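The No-Soak Bean Experiment, Which I Went Into Grumbling

I have soaked my beans overnight for as long as I've cooked beans. My mother did it, the bag says to do it, and I like having a bowl of something on the counter at bedtime that makes me look like a person with plans. So when Eino Räsänen told me over lunch that soaking was a waste of a bowl, I did what I always do with Eino's kitchen advice. I nodded and changed the subject.

Then he sent me the recipe. It's for baked black beans with onion, orange peel and a frankly alarming amount of cumin, and it claims you can put dry beans straight in the oven, walk away, and come back to dinner. I've been burned by "walk away" recipes before. There was a risotto. We don't need to go over it.

My objections, going in, were that the beans would be crunchy in the middle, that the skins would split, and that the orange peel would make the whole pot taste like a candle. I also didn't believe the liquid amount. Six cups for a pound of beans sounded like soup to me, and I don't care for soup pretending to be something else.

I made it on a Tuesday anyway, with a bag of Vallex black beans that had been in the back of the cabinet longer than I'd like to say. One chopped onion, 5 cloves of garlic, 3 strips of orange peel, two teaspoons of cumin, a bay leaf, a tablespoon of salt. Yes, salt at the start. I was raised to believe salt at the start gives you gravel, and I put it in with real resentment. Boil it hard on the stove for ten minutes, lid on, into a 325 oven.

At one hour they were gravel. I felt wonderful.

At an hour and a half they were chalky but edible if you were very polite. At two hours and ten minutes they were soft all the way through, skins mostly whole, sitting in a dark broth that had thickened up on its own. The orange was there if you went looking for it. I ate a bowl standing up — with the last of the Buvorico hot sauce, the green one — and then another bowl sitting down.

So fine. I'll give Eino the texture. What I won't give him is the claim that it's faster. I was home all evening checking a pot, and with soaked beans I'd have been done in an hour. He says the soaking hours count. I was asleep for the soaking hours, so I say they don't.

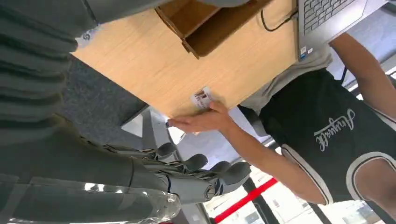
Do you need to change anything if your beans are old?

Add a cup of hot water at the halfway mark and plan on an extra thirty to forty minutes, tasting as you go. Very old beans may never get soft, and those I'd mash with a little fat and call refried.

Two more things I'm still not sold on. The recipe says to stir in a splash of vinegar at the end, and I tried that on half the pot. It was okay. Lime was better. It also says the leftovers are better the next day, a thing people say about every pot of beans ever made. Mine were thicker the next day. I had them over rice with a fried egg and had no complaints, but I wouldn't have called them better.

Next up is the same method with chickpeas, which Eino swears by. I have a bowl of them soaking right now, just in case.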